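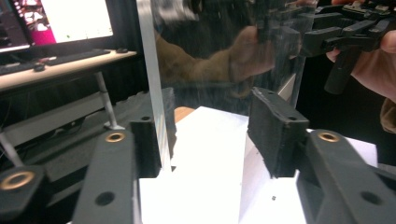
## 3. Stands, rooms and inspection

### 3.1 The stands

All the stands in the study were of one type: a clear acrylic sheet held upright on a white base. We chose the type after visiting the rooms, where it was already in use for notices, price lists and opening hours. The sheets were left blank for the whole study. Printed inserts hide marks on the surface, and in our first trial they also led people to pick the stand up more often, mostly to read the back.

Stands were placed in four rooms: the reading room at Tritanitz, the front office at Skultel, the break room at Dantas and the workshop store at Kodham. Each room kept its own stand throughout, and stands were not swapped when a room was closed. Staff were told that we were interested in how clear stands hold up in daily use. They were asked to move the stand whenever it was in their way and to put it back wherever they liked. Most did. At Skultel the stand spent a week on top of a filing cabinet before anyone missed it.

### 3.2 What was recorded

The study ran for 70 days and ended in August. At each inspection the observer noted where the stand was, which way the sheet faced, and what could be seen on it. Marks were entered under one of four headings:

- **Print:** a mark with a clear outline that matched a fingertip or palm.
- **Smudge:** a patch with no clear outline, dull or greasy in look.
- **Streak:** a long thin mark, straight or curved.
- **Scratch:** a mark that stayed after cleaning.

Dust was left out. It settled on the bases far more than on the upright sheets and was hard to grade on a white surface under strong light. A speck on the base was noted as a remark and did not enter the totals.

The observers made 727 entries in all. Of these, 210 were entered as streaks. The first round was done by Reda Bouzid alone. From the second round on, Cleiton Conceição repeated the inspections at Dantas and Kodham on the same afternoon, without sight of the first sheet of notes. Where the two disagreed it was nearly always over smudge and streak, and these cases were settled by looking at the stand again together.

### 3.3 Viewing angle and reflections

Finding a mark on a clear sheet depends heavily on where the observer stands. Seen square on, against a pale wall, a sheet with plenty of marks can pass for clean. The same sheet seen at a slant may show all of them. Figure 1 gives a case of this kind. Faint streaks and smudges can be seen on the transparent surface, together with a blurred reflection of a forearm and hand in a brown sleeve. The thin left edge of the sheet shows as a bright white line. The top and front of the base are so brightly lit that little detail is left in them.

Reflections of this sort were the main source of doubt in the early notes. A reflected sleeve or hand has soft edges and can look like a smudge until it moves. We therefore asked observers to shift their own position at least twice before making an entry. A mark on the sheet stays where it is on the surface, and a reflection slides across it. The rule slowed the work down, but after it was brought in there were fewer entries that had to be struck out later.

The surface behind the stand mattered too. Dark wood made streaks easier to find, and white desktops made them harder. In rooms with both, we did not move the stand to the better background, as that would have meant handling it. The background was written down instead — one word was enough in most cases.

### 3.4 Cleaning

Stands were cleaned every Wednesday after inspection, with a damp microfiber cloth and a dry one. The sheet was wiped from top to bottom on both sides, then along the edges. Paper towels were tried at Kodham in the first round and dropped, as they left fine lines that we could not tell apart from scratches. Spray cleaners were not used in any room.

The cleaned sheet was looked at once more from both slants before the stand went back. Anything still visible was wiped a second time, and whatever remained after that was entered as a scratch and drawn on the outline sheet for that stand, so that it would not be entered again the following week. The outline sheets were kept with the notes and are the basis for the scratch totals in Section 4.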